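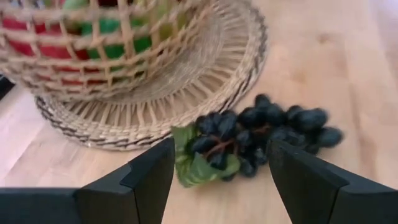
Basket stylist and table dresser wanted, part time, for the show kitchens at Drerolport

Hi there! I run the display side of things at Drerolport, where we have 25 model kitchens under one roof, and I'm looking for one more person to help me keep the tables looking like somebody is about to sit down for breakfast. If you're the kind of person who moves the fruit bowl two inches to the left at a friend's house (I do, and I've been asked to stop), please keep reading.

So what is the job? Mostly it's fruit. Every kitchen we show has a basket or a bowl on the table, and every one of them gets emptied, dusted, and filled again before we open. Apples, pears, grapes, lemons, whatever suits the color of the cabinets. It's decorative fruit, so it doesn't go bad, but it does get handled. Kids squeeze the grapes, grown-ups pick up the apples to see if they're real, and by the end of the afternoon half of it has wandered into a different kitchen. You'll be the one who walks it all home.

A typical morning starts at 7:30. We do the tables first, wiping them down with a barely damp cloth, and after that the baskets. I like the bigger pieces low in the basket and the color showing through the weave, and I like something left out on the table next to it, with a leaf or a stem turned toward the door. You'll have your own ideas and I want to hear them! I've been doing this long enough that all my tables are starting to look like cousins.

After the fruit there's the rest of it – folding dish towels, straightening cookbooks, putting the mugs back on their hooks, wiping fingerprints off the oven doors. Around lunchtime the showroom gets busy and we move to the stockroom, which is a long narrow space with metal shelves and a good radio. The stockroom is where I really need help. We keep 4,000 small props back there, from egg cups to bread boards, and the labels stopped making sense when we took over the shelves from Nikex last February. Whoever takes this job will sort it out with me, bin by bin. I find it pretty soothing work. You might too.

Things I'd love you to have:

A good eye and steady hands. Wicker snags, and the stems on fake grapes come off if you tug them.

Patience with doing the same table over again. Some days I'll ask you to redo one and I won't have a very good reason.

Legs that are okay with standing and walking for a whole shift, and arms that can carry a box of plates down a hallway. We have carts, but one of them pulls to the left.

A friendly way with visitors. You won't be selling anything, but people will ask you where the baskets come from. (Okuron, most of them, and you can tell people so.)

You don't need a degree in design or any retail background. I came here from a school cafeteria. If you've set up a church sale, arranged a shop window, or dressed a set for a play, tell me about it, and if you've only ever done your own kitchen, tell me about that.

The practical stuff: there are 2 shifts to choose from, 7:30 to noon or noon to 4:30, five days a week. You can pick one and stick with it, or swap with me now and then if life gets in the way. Pay is 174 dollars per shift, with paid training for the first two weeks. Parking is free behind the building, and there's a break room with real fruit in it. Please keep the two kinds apart – I've bitten into the wrong pear exactly once.

To apply, send a short note about yourself and one photo of a table, shelf, or basket you've arranged. A phone picture is fine. Please don't go out and buy anything for it, use what you've got in the house. Drop it at the front desk in an envelope marked "Table dresser" or use the jobs form on the Drerolport site. The showroom is at the McIntyre Street entrance, second set of doors, past the sinks.

I read every note myself, usually in the evening, and I'll write back either way. If we both think it could work, I'll invite you in for a paid trial morning and we'll do a few kitchens together. Wear comfortable shoes!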